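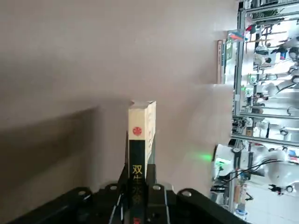

Reading time: 4 minutes | 8 posts in this thread

Bruncombe Pantry Forum > Storage and Shelves > Tall narrow boxes - how do you store them?

multmont_kitchen
Posted 8th August

I have ended up with a lot of tall, narrow cardboard boxes in the pantry and I can't find a good way to keep them. The one in the picture is typical. Cream at the top, black band below with yellow Chinese characters running down it, small round red seal on the cream part. The top edge is already crumpled and looks torn. I have others in the same shape with tea, noodles and crackers in them.

My shelves are 30 cm deep with 8 cm between the top of the tallest box and the shelf above. Standing up, they fall over when I reach past them. Lying down, they take the whole shelf and I can't tell what is what. I don't want to move everything into jars. What do other people do?

drawerperson
Reply 1

Drawer, standing up, packed close enough that they hold each other. If you have a deep drawer under the counter, use that and give the shelf to cans. You look down on the tops, so write the contents on the top flap with a marker.

If the drawer isn't full, put a tension divider in behind the last box and move it up as you use things.

salt_and_lids
Reply 2

I would take it all out of the cardboard. A box with a top edge like that isn't closing properly anymore. Cardboard picks up damp and smells, and pantry moths get through it. We had moths in May and everything we threw out had been in boxes. The jars were fine.

Cut out the front panel and tape it to the jar if you want to keep the name and the cooking directions.

multmont_kitchen
Reply 3

No deep drawers, sorry, I should have said. It is a rental and the kitchen is all shelves except for 2 shallow drawers for silverware and towels.

On the jars, I understand the point about moths but I have no room for 60 jars. I also like the boxes. I can't read most of what is on them, only the first character on this one, 双, which I know means double or pair. I recognize them by color and shape. If I pour things into jars I will be guessing.

old_zapata_road
Reply 4

The outer box usually isn't what keeps the food fresh. Open one and check for a sealed bag inside. If there is one, a crumpled top doesn't matter and you can leave it in the box with a clip on the bag. If the food is loose against the cardboard, then I agree with salt_and_lids and it should go in something with a lid.

For the falling over, use magazine files. The plain cardboard kind from an office store. Two or three narrow boxes stand up in each one and you pull the whole file out by the front. Mine came from the Zapata outlet and they have lasted longer than the plastic ones I had before.

salt_and_lids
Reply 5

Magazine files are cardboard too, so now you have cardboard inside cardboard. I don't see how that helps with moths.

A clear plastic bin does the same job and you can wipe it out. Measure first. Most of them are sold for fridges and run deeper than a pantry shelf.

old_zapata_road
Reply 6

It helps with boxes falling over, and that was the question. I have never had moths. If you have, then yes, use plastic.

shelf_by_shelf
Reply 7

Either one works. Three things from doing this in a small kitchen:

Put the side with the most color facing out. On yours I would face the black band with the yellow lettering forward. The side panel is narrow and pale and the printing on it is faint, so you would never find it from that side.

Look for the date before you put anything away and copy it onto a piece of masking tape on the front. On imported boxes it can be on the bottom or a side flap, and once they are in a bin you won't check.

Keep the tea away from anything that smells strong. I had mine beside the dried mushrooms and could taste it.

I use the Dreltari bins, the narrow size. They aren't cheap. The handle on one cracked but it still holds boxes.

multmont_kitchen
Reply 8

Thanks, this is useful. I am going through the shelf tonight - anything without an inner bag goes into a container and the rest stays boxed. I will try two magazine files first because they cost less, and change to plastic if I see a single moth.

I did not know about keeping tea separate. Mine is next to the curry powder, so that gets moved as well.

One more question for shelf_by_shelf. Does masking tape come off the glossy boxes cleanly, or should I use something else?

shelf_by_shelf
Reply 9

It comes off if you leave it a few weeks. Longer than that and it can pull the color off with it. Painter's tape is better.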